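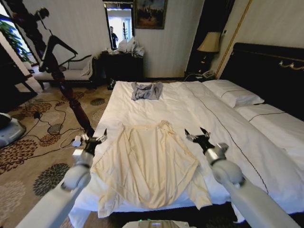 4 Working in furnished rooms

4.1 Scope

This section applies when the Flundale two-arm unit is set up in a bedroom, hotel room or other furnished space to handle clothing and household linen. It covers the checks to be made before power is applied to the arms, the rules for people in the room, and the order of work for folding on a bed. Fixed installations are covered in Section 7.

The section replaces the loose sheet issued in August. Copies of that sheet should be destroyed.

4.2 People required

Two trained people must be present whenever the arms are powered. One is the operator. The other is the safety attendant, who holds the stop control and has no other duty while the arms are moving. The two may change places only when the arms are parked.

Anyone else in the room must stay outside the working area and must be told where it ends before work starts.

4.3 Preparing the room

1. Agree with the occupier which furniture may be moved and which may be touched by the arms. Record this on form Skumex 2.

2. Choose the side of the bed from which the unit will work. The base must stand level. On thick carpet, check the level again after the unit has stood for 11 minutes.

3. Check the reach of each arm separately. Bedposts, lamps, headboard ornaments and door frames within reach must be entered as blocked zones in the Sitance controller. A tall bedpost must be entered at its full height, even where the planned work lies below its top.

4. Remove glassware, telephones and loose personal items from any surface inside the reach of either arm. Items outside that reach may stay where they are.

5. Cover or turn mirrors that face the head camera directly. Where a mirror cannot be covered, enter its outline in the controller as a masked area. A person seen in a mirror can be reported as a person in the working area and will cause a protective stop.

6. Keep one doorway clear. Stands and tripods must not narrow it.

4.4 Cables and power

1. Run cables along the walls where possible. A cable that has to cross open floor must lie flat, in a single run, and be covered or taped down on both sides.

2. Keep power adapters and plugs off walking routes. On patterned carpet a dark cable is hard to see, so use the yellow cover strip.

3. Leave 300 mm of slack at the base of the unit. More slack than this must be coiled and tied.

4. Do not power the unit through an extension lead plugged into another extension lead.

CAUTION: Tangled cables on the floor are a trip hazard and can be drawn under the base when it turns. Do not move the base until they have been cleared.

4.5 Preparing the bed

1. Draw the duvet smooth. Deep folds in the bedding may be read as the edge of a garment.

2. Place the garment to be folded on the near half of the mattress. Spread it flat with the collar towards the head of the bed and the hem towards the foot.

3. Straighten the sleeves by hand. A small overhang at the edge of the mattress is allowed. If the hem or a sleeve hangs further than the width of a hand, move the garment up the bed.

4. Place folded garments further up the bed, in line with the middle, and leave a clear gap between them and the next garment.

5. Leave pillows at the headboard. They must not lie between the garment and the folded items.

NOTE: Cream or white garments on white bedding give poor contrast. If the controller shows error 1274 (outline not found), lay a plain dark sheet under the garment and repeat the search. Do not raise the light level above the limit given in Section 3.

4.6 Starting work

1. Confirm that both grippers are empty and open.

2. Bring the arms to the ready position, one gripper to each side of the near end of the bed. Neither gripper may press on the mattress.

3. Check the status lights against the table in Appendix B.

4. The operator says "arms live". The attendant repeats the words and puts a thumb on the stop control.

5. Start the first fold at reduced speed. Full speed may be selected once one garment has been folded without a stop.

6. Watch the grip points. If a gripper takes hold of the duvet together with the garment, stop the unit, open the gripper by hand control and lay the garment out again.

WARNING: Do not reach over the bed to straighten a garment while the arms are live. Park both arms first. This applies to the operator as well as to the attendant.

4.7 After a stop

A protective stop may be cleared by the operator once its cause has been found and entered in the log. An emergency stop may be cleared only by the attendant, after both people have checked the working area. If the same stop happens a second time with the same garment, set that garment aside and note its fabric and colour.

4.8 Finishing

1. Park both arms and switch off at the controller, then at the wall.

2. Lift the folded garments off the bed by hand.

3. Remove cover strip and tape. Check the carpet pile for marks and report any to the occupier.

4. Return furniture and personal items to the positions recorded on the form.

5. Sign the log. Both signatures are needed.

Send completed forms to the Hoxha service office with the log for the same day.

Section 4 last revised: Thursday, September 2, 2021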